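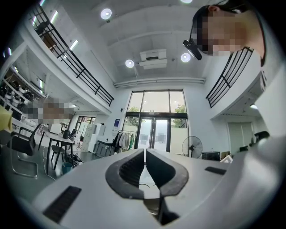
How much space does a first robot build need? A sturdy table, a power outlet, and a stretch of clear floor a little longer than your reach will do for every project in this book.

Chapter 3
Setting Up to Build

The first two chapters dealt with parts on paper. From this point on you will be cutting, fastening, and wiring, and you need a place to do it. Some readers will work at the kitchen table. Others will share a shop such as the one at Treneck, where the projects in this book were first put together and where several builds often go on in the same hall.

The main project is the Jadside gripper, a two-finger hand tool that you squeeze to open and close. In Chapter 7 the same fingers are moved to a small motor. Build the hand version first. It lets you feel how the pads meet and how much force a grip takes before any code is involved.

A hand-held gripper of this general type has a rigid shell and two fingers with rubber pads. Ribs on the inner faces of the pads help them hold smooth objects. Curved pads tend to center a round object, such as a cup, between the fingers. Flat pads are easier to make and are used in Exercise 3.2.

Before you start, read the parts list at the end of the chapter. The motor used later needs a supply rated for at least 2,000 milliamps. Do not run it from a computer port, which may supply only 500. Keep the supply unplugged while you work on the fingers.

If you work in a shared shop, label your parts box and write down any setting you change on a machine. The Nieto log sheet in Appendix B has 42 lines and should last through Chapter 6.

3.1 Laying Out the Fingers

Each finger starts as a flat blank. Trace the template twice, flipping it over for the second finger so that the two mirror each other.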